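Subject: Re: [drostbridge-kitchen] Sorting the cupboard by the sink

First sort this afternoon, on the table: 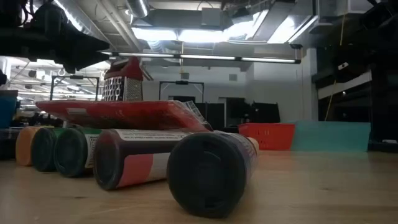
Red board and box grater on top of the cylinders, before anything was put away.

Evelien Postma wrote:

> Hello all,
>
> Before the December suppers start I would like us to get through the
> cupboard by the sink at Drostbridge. The last time I opened it a tub came
> out and landed on my foot. There are things in there from when the lunch
> club had the kitchen and I don't think all of them are ours.
>
> Three questions for whoever goes in first:
>
> 1. Is there a grater? We bought one for the coleslaw evening and I have
> been bringing mine from home ever since.
> 2. Are the dry goods tubs still worth keeping, or do we go over to the
> square Skuvow ones?
> 3. Do we need more chopping boards? I have 40 pounds left from the
> jumble sale and would sooner spend it on boards than on anything else.
>
> Please reply to the list so we don't end up with two people buying the
> same thing.
>
> Evelien

Evelien, I went in at two and stayed until just after four. Taking your questions in order.

There is a grater. It's the upright box sort with a red cap for a handle, larger holes on one face and a fine grid on the next. It was at the back behind the roasting tins, so I'm not surprised you missed it. I tried the large side on a carrot and it cut well enough. You can leave yours at home from now on. I'd like it to live on the hook rail, but the handle has nothing to hang it by that I trust, so for the moment it goes on the middle shelf at the front.

On the tubs, I would keep the round ones for now. The trouble is how they've been stored. They were standing three deep and you had to lift out the front row to find out what was behind. I laid some of them on their sides on the table to see whether they could go into the low shelf like that, ends facing out, and I think they can if there is a strip of wood along the front to stop them rolling. The shelf is 53 cm wide inside the uprights. With the ends facing you the colour is the first thing you see, so we could sort by that — dark green together, black together, the pale orangey one at the side. It does mean writing on the ends as well, as the labels face all ways once the things are lying down. I have a roll of white tape and will do that next time.

The Skuvow ones are a good size but I priced enough of them to replace everything and it came to 114 pounds with the lids. I can't see us agreeing to that this side of the new year. If somebody wants to make the case, go ahead.

Boards. We have the red one, which still has clear plastic round one end, and the two old white ones that have gone furry in the middle. The white ones ought to go. Red should be kept for raw meat, as on the chart by the door, and I'd ask people not to slice bread on it however handy it is. That leaves us needing one for bread and one for vegetables. The hardware shop in Lau Street had a green and a brown when I looked in last week. I didn't write the prices down but your 40 pounds will cover both. Could you get them, Evelien, as you have the money?

Other things, in no order:

The roasting tins are fine except the smallest, which has a rust hole in the corner. I've put it out for scrap.

The big Trallari pan is not ours. It has the lunch club's initials scratched under the handle. I've left it on the windowsill with a note and will ring them about it.

There were four packets of jelly well past their date and a bag of lentils that had split. All gone. I swept the bottom of the cupboard and wiped it down, but I left the top shelf alone as I didn't want to be up the steps with the building empty. Someone taller might do it without steps.

The left-hand door is still dropping on its hinge. It needs longer screws, and I have some in the garage. I'll bring those and the strip of wood together and do both jobs in one go.

If anyone is down there before me, please put the tubs back on the low shelf lying down and tell me whether they get in your way. I'd rather hear it before I cut the wood than after. The key is back in its usual place and the tea towels are at mine being washed.

Peter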